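サイト内検索 キーワードを入力 検索

機械に任せた後の持ち場

Westaseckの社員寮で厨房の仕事をして12年になる。昨年、運営会社のZudisが食器洗浄の自動ラインを入れた。一日に出る食器は988点で、その大半を機械が洗い、乾かし、同じ形のものを重ねるところまでやる。

会社の説明では、負担が減るということだった。腰は確かに楽になった。ただ、洗い場の人員は減り、残った者は機械の前で警告音を待つ時間が増えた。以前は手を動かしながら献立や体調の話をしていたが、今は立ち位置が離れていて声が届かない。導入の是非より先に、この変化を話し合うべきだったと思う。

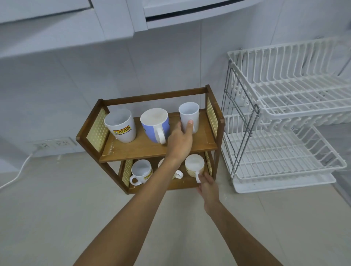
機械に回らないのは、形のそろわない食器である。各階の給湯室の片付けは今も人の手でやっている。同じ棚に大ぶりの青いマグと先の細いプラスチックのコップが並び、下の段には取っ手つきの小さなカップが入る。どこに何を置くかは、使う人の顔を知っている者が決める。この仕事は作業時間の集計では「その他」に入れられ、月に38時間ほどとされている。評価の対象にはならない。

自動化を進めるなら、残った手作業にも名前と賃金をつけてほしい。

最終更新:8月
シェア 502 コメント 12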